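Notebook, July. Dye bench, Skandthorpe

Continued from the Fivby batch. Aim is still the same: a repeatable mid-green on cotton from weld overdyed with weak indigo, without the streaking we had on the last run.

Scoured 169 g of cotton tape in soda ash, simmered, left to cool in the pan. Rinsed until the water ran clear. Mordanted with alum acetate overnight and dunked in a chalk bath the next morning. Split into four hanks and labelled with knotted thread, as the paper tags came off in the scour last time and we had to guess.

Weld bath held at 60 degrees. Hank 1 came out at twenty minutes, hank 2 at forty, hanks 3 and 4 at an hour. Not much to choose between 2 and 3 by eye. Hank 1 is clearly paler and a little cold. Poul Egilsson thinks the well water is doing more than the time is, and he may be right. The Zurkel strips gave a higher hardness reading than in spring. I have not corrected for it.

Indigo vat was the fructose one, started at Briem and brought over in the lidded bucket. It had a good coppery surface at 8 am but was sluggish by the afternoon. Warmed it and added a spoonful of lime, left it an hour. Dips were one minute each, three dips per hank, with full airing between. Hank 4 went in while still too wet and has a tide line along one side. Kept it anyway for the lightfastness card.

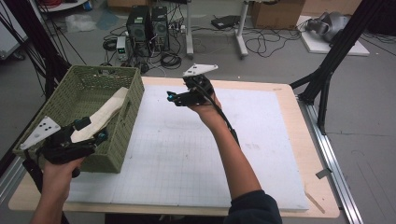

Colour matching is the part I keep getting wrong. The vat green reads well on its own and then goes grey beside anything warmer. Védís Bjarnason suggested judging each hank against a fixed pair of neighbours instead of against the old swatch book, which has yellowed. The green woven basket with the cream-coloured cloth in it is the sort of pairing I mean: a green beside an undyed-looking pale, so any drift towards blue ought to show up quickly. Will set up something similar by the north window and leave it there, so the light is at least the same side each time.

Results so far, dry and pressed:

Hank 1: pale, bluish. Usable as a stripe.
Hank 2: nearest to target. Even.
Hank 3: very slightly deeper than 2, some unevenness at the tie.
Hank 4: tide line, otherwise as 3.

Rub test on 2 and 3 with damp white cotton. Both mark a little. Washed again in neutral soap and retested; 3 still marks, 2 almost clean. I suspect the ties were too tight on 3 and loose indigo was held in there. Figure-of-eight ties next time, slack enough to get a finger through.

Stock: 81 g of dried weld left, enough for one more run at this strength. Alum acetate is fine. Lime needs replacing, the tub has been open since the Fivby work and is caking.

To do: repeat hank 2 in rainwater, same timings. Poul to bring the second thermometer, mine reads low against the kettle.

Comments (3) | Shares (4)

Contact the dye bench, Skandthorpe | Back to top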